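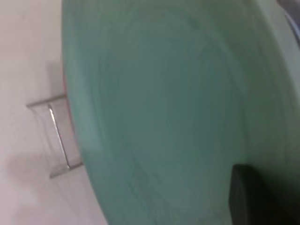

搬家之后我一直没有正经的饭碗用，拿外卖盒和一只马克杯凑合到了九月，终于下决心买了一套餐具。挑来挑去选了Falov家的Penrose系列，两人份，一共9件，用到现在三个月了，来写写感受。先说结论：我会推荐，但有一只碟子我想退掉，而且它家的客服真的让我生了一晚上的气。

先讲买的过程吧。Falov的网站做得特别漂亮，漂亮到我找不到尺寸表在哪儿（藏在商品页最下面一个要点开的小三角里！）。颜色名字也起得玄乎，什么“雾岸”“盐田”“旧信”，我对着屏幕比了半天，选了偏绿的那一款。顺便说一句，屏幕上看颜色真的不准，白天看和晚上开着暖光灯看完全是两回事，我建议大家下单前把手机亮度调到中间再看一遍。

快递来得倒是快，箱子里塞的全是蜂窝纸，拆了我一地。结果少了一只小碟。我拍了照发过去，客服先让我“再找找纸里面”，我把蜂窝纸一张一张抖开，没有。然后让我拍箱子的六个面。然后让我称重！我家哪有能称快递箱的秤，最后是抱着箱子站上体重秤，再减掉我自己，顺便收获了一个不太愉快的数字。折腾到晚上十点多，换了一位客服，人家两句话就说给我补发。补发的那只倒是完好无损，可是釉色跟原来那批差了一点点，摆在一起我每次都能一眼看出来，这就是我想退的那只。

说回用起来怎么样。

我最满意的是大碗。我这个人吃饭喜欢一碗端，拌面、盖饭、沙拉全往里倒，端到沙发上边看剧边吃。以前的碗口小，一拌酱就往外溅，现在随便我怎么折腾。煮一包面加两个蛋再扔一把青菜，也没有满出来。周末Usha Suvarna来我家吃饭，她做的那个鹰嘴豆咖喱我馋了好久，一整锅直接倒进大碗里端上桌，她当场就问我链接。我说你先别急，等我把客服的事讲完，讲完她还是要买。

饭碗就普通一些。拿着舒服，碗底那一圈也磨得平，在我家木头桌子上拖来拖去没留下印子。可是盛热汤的时候碗身烫手，我现在都是垫着抹布端的。要是家里有小朋友，盛汤还是凉一凉再上桌吧。

盘子我要稍微抱怨一下。中间是微微凹下去的，装带汁的菜很好，可是切牛排就难受了，刀子总往中间滑。我爱吃烤鱼，鱼放上去也是两头翘着，看着像要跑。如果你家主要吃炒菜，完全没问题。常吃西餐的话，再配个平盘比较实际。

接着讲清洗，这个是大家私信里问得最多的。我没有洗碗机，全是手洗，普通洗洁精加海绵就够了。番茄酱、咖喱、火锅底料都试过，咖喱放了一夜（我懒）第二天用温水泡一会儿也洗掉了。唯一翻车的是甜菜根，碗底留了浅浅一层粉色，后来用小苏打糊了一下才没的。金属勺子刮过会有灰灰的细线，刚看到的时候我心都凉了，以为划坏了，后来发现那是勺子的金属蹭上去的，用去污膏轻轻擦就好。

微波炉也用过，我一般热两三分钟，没出过什么问题。烤箱说明书上写了不行，我就没试，别问我了！

收纳方面，碗可以叠，但叠起来晃得厉害，每次关柜门都叮叮当当。我后来在中间垫了厨房纸，安静多了。如果你家橱柜层板比较矮，一定要先量再买，我就是没量，最后大碗只能住在冰箱顶上，每次拿都要踮脚。

有人问我跟Porkar比怎么样。Porkar我以前合租的时候用过，那套是室友Hongjun Yu的，结实得要命，掉水池里好几回都没事，价格也便宜不少。但它厚、重，洗完一摞我手腕都酸，样子嘛……食堂风，喜欢的人会很喜欢。要是你只图耐用，买Porkar就行。我是每天下班回来看到好看的碗会更愿意做饭的那种人，所以多花的钱我认了。Clustura最近也出了类似的一套，我在店里摸过，手感有点涩，指甲碰到会起鸡皮疙瘩，就放下了。

价格我也交代一下，两人份那套我是赶活动买的，减了51块，加上首单的券还算能接受。原价我觉得偏贵，建议加购物车等一等，它家搞活动挺勤的。另外单买大碗要付运费，凑一只饭碗刚好能免掉，我怀疑他们就是这么算计的。

目前还没有磕碰，除了有一只饭碗的碗沿被我撞到水龙头上，吓得我举着对光看了半天，没缺口。要是以后真崩了我再回来更新。哦对，礼盒装的那个盒子别加钱买，就是个硬纸盒，我那个现在拿来装袜子了。

评论区如果有人知道那种能把碗竖着放的沥水架，不占地方的，麻烦告诉我一声，我的台面快没地方切菜了。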